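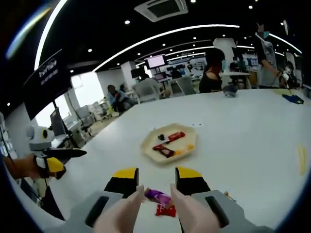
A Friday at the Drurkondale Study Abroad Open Day

14 shares | 6 comments

I've been promising myself I'd go to one of these for two years now, and this September I finally did it. I took the early bus, I took a notebook, I took my sister's good umbrella (which I then left on the bus, sorry Mags), and I got to the Drurkondale campus just before ten with my hair stuck to my face and a list of questions as long as my arm.

For anyone who hasn't read the earlier posts: I'm in my second year of a geography degree and I can spend one term abroad next year if I get my form in before the Christmas break. I've gone back and forth between about a dozen ideas and settled on none of them. My tutor got so tired of me that she told me to go and talk to actual people.

The open day is run in the old sports hall and spills out into the corridors behind it. There were 49 stands on the map they hand you at the door. The map was printed upside down compared with the way you walk in, so I spent a good ten minutes looking for the Parnberg stand in what was really the queue for the toilets. I wasn't the only one! A dad with a pushchair and I passed each other three times.

Parnberg was the main reason I'd come. It's a small college town with a river through it and a term that starts late, and their exchange office had sent two people over. The one I spoke to was Elmarie Fourie, and I could have kept her there all day. She did an exchange herself as a student and she had no interest in selling me anything. I asked whether the teaching was all in English and she said yes for my course, mostly, apart from one module on soils where the lecturer drifts off into his own language when he gets excited. I asked about rooms and she drew me a little plan on the back of a leaflet: two halls near the river, one up the hill, and a word of warning that the hill is a proper hill in January.

She also gave me the best bit of advice I had all day, to apply for the room on the same evening as the course and not wait for the offer. Most people wait. Then they end up out past the ring road and moan about the buses.

Money, then. The Parnberg exchange has no extra tuition for us, but you pay a 50 pound booking fee for the room and you don't get it back if you change your mind. Elmarie's colleague thought a careful person could manage the term on 2,000 pounds on top of rent, flights included. I'm not a careful person, so I've written a bigger number in my notebook and underlined it.
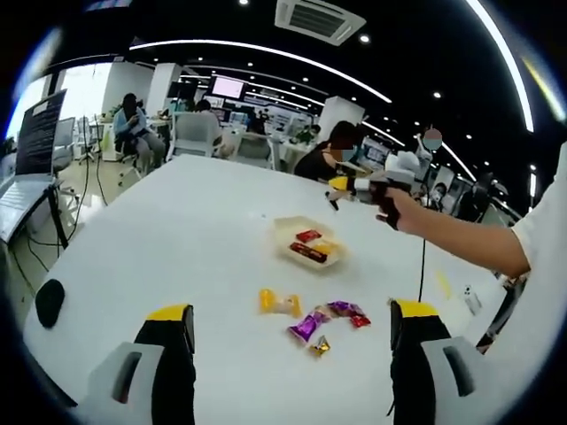
After that I wandered over to the Gevo stand. Gevo is the placement scheme where you do half study and half work, and I'd more or less written it off before I came because I thought it was only for engineers. They do take geographers, though, into planning offices and a couple of water companies. The work half is paid, not brilliantly, but paid. The catch is that you don't choose the town. You put down three preferences and somebody matches you up, and the girl in front of me in the queue had a flatmate who got none of her three. I like to know where I'm going to be buying my bread, so I took the booklet and moved on.

There were talks in the side rooms all day and I managed two. The first was about visas and I won't pretend it was gripping, but I took four pages of notes and I'm glad of every one. Start the paperwork when you get the offer, scan everything twice, and check that your passport runs well past the end of term. (Mine doesn't. I'd never have looked.)

The second was Gerrit Kruger, who went out on the Ntuli exchange last year and has just come back for his final year. The room was packed, people were sitting on the radiators. He'd put his slides together that morning and half of them were sideways, and he just tipped his head and carried on. He was very frank about the first month. He didn't like his course, he couldn't work the washing machines, and he rang home so often that his mum started letting it ring out. What changed things for him was joining the Ntuli walking club, mainly for the free soup, and by the second month he was helping to plan the routes. Somebody asked if he'd have come home early if it had been easy to. He said yes, without stopping to think, and then that he was very glad it had been a faff.

I liked him for that. All the blogs I've been reading make it sound as if you step off the plane and into a film.

Lunch was a cheese roll on the steps by the bike sheds – the café queue went right round the corner and I'm not made of patience. I got talking to a pair of first-years who were both set on going to the same place together, and I wondered whether that was a good idea, and kept quiet. My best friend and I went to one summer camp together when we were twelve and we still don't mention it.

Back inside I did a last lap. I had 5 stands ticked on my map and only got to four, because the scholarship desk packed up early. That was my one real grumble. The leaflet said it would be open until four o'clock and at half past three there was a bare table and a lad rolling up the banner. He was nice about it and gave me an email address, but I'd come a long way with questions about exactly that. If you're going next year, do the scholarship desk first and have your lunch later.

A few practical bits. The bus from the station is every half hour and stops right outside the gate. Bring a bag with a zip, as the paper ones they give out go soggy. Write the name of the place on each leaflet as you get it, or you'll be like me on the way home with three price lists and no idea whose they were.

So where am I? Parnberg is top, Ntuli is a closer second than it was when I left the house, and Gevo is in the drawer. Elmarie has already answered one email (about kettles, and yes, you're allowed your own). The passport form is on the kitchen table and I'm doing it tonight after tea.

6 comments | Share this post

Recent posts
Can you live on soup? My student budget so far
Choosing modules when you can't choose anything
What my tutor said about my first-year marks
Packing list, second attempt

Contact | Copyright, all posts and words my own | Back to top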